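News > Local > Business & Workspaces

Jumport says its shared workshop is ready. Members want to see the hours

Jumport opened the second floor of the old Kratochvíl building on Saturday, 2020-03-14, and called it a "shared technical room for everyone." Everyone, for now, means people who pay 678 a year and can get there on one of three evenings a week. Daytime use is held back for companies on a separate contract, and Jumport would not say how many of those it has signed.

The room was promised for last fall. Then it was going to be January. In a written statement the company put the delay down to wiring and floor work, which are the same two items it listed a year ago when it asked the town for a break on the rent. It got the break.

Members were told to expect 16 benches. The floor plan handed out at the door shows 15, and the space where the last one should be is marked "storage." Asked about it, a spokesperson for Jumport said the plan was "not final." The lease, on the other hand, has been signed.

There is also the matter of who gets to touch what. The rule sheet splits the equipment into open, supervised and reserved, and the reserved list is the longest. Firms named as partners, among them Gurkau and Garkar, get first call on it. The sheet does not say how a regular member moves up. 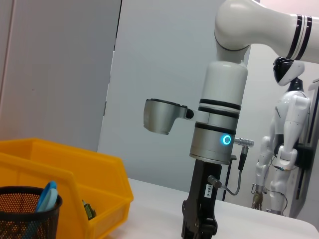

Membership fees are supposed to cover upkeep, but the fee table has no line for repairs and none for training. Jumport says both are "included where appropriate," a phrase that will mean a lot to whoever breaks something first. The brochure leans hard on the high-end gear. None of it is mentioned in the fee table. A person joining to fix a chair or cut a shelf may reasonably wonder what share of the 678 goes to that side of the room.

The town will review the rent deal next March. Jumport says it will publish usage numbers before then. It said the same about the building plans, and those are still not on its website.

Comments

benchless: I paid in advance for the early rate and still can't book a weeknight slot. The page just spins.

mill_street: Same thing with the last place in that building. Big opening, then short hours, then a padlock.

Toolbox40: Went up for a look. Nice lights, fresh paint. Asked two people about training and got two different answers.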